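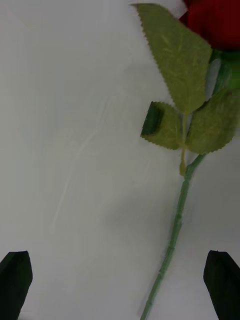 4. Applying a Wage Adjustment

Payroll Guides – Retail and Wholesale Employers
Reading time: 3 minutes

Use this procedure when a new minimum rate or a negotiated increase must be applied to hourly staff in Gevbridge Payroll. Only users with the Pay Administrator role can complete steps 3 to 6.

1. Open Rates > Job Categories and select the category to be changed.

2. Select New Rate. Enter the hourly amount and the effective date. For the current adjustment, the effective date is 1 October 2020.
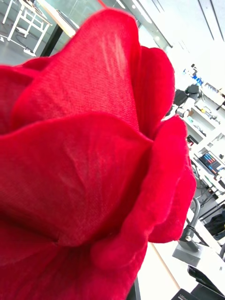

3. Under Apply To, choose Below Minimum Only or All Employees in Category. The first option leaves unchanged any employee already paid above the new rate.

4. Select Preview. The report lists each employee with the old rate, the new rate and the difference. A preview holds up to 200 employees; larger categories must be divided by branch.

CAUTION: Do not close the September pay period after a preview has been created and before it has been posted. Doing so cancels the preview.

5. Compare the preview with the signed rate schedule. At the Orellana and Skesow branches, the schedule is kept by the branch manager.

6. Select Post. Posting cannot be reversed – errors must be corrected with a manual adjustment (see Section 6).
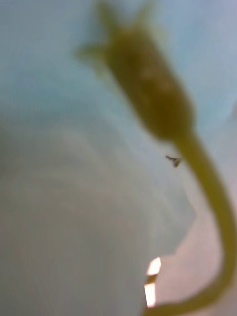
Green flower bud, close view.

7. Print the notice of change for each affected employee and file a signed copy.

Note: Part-time employees who work under two categories receive the higher rate only for hours recorded in that category. Back pay is calculated separately and appears on its own line of the pay slip.

Questions about rate schedules should be sent to Hortensia Cabral, Payroll Services, Drestadden office, extension 800.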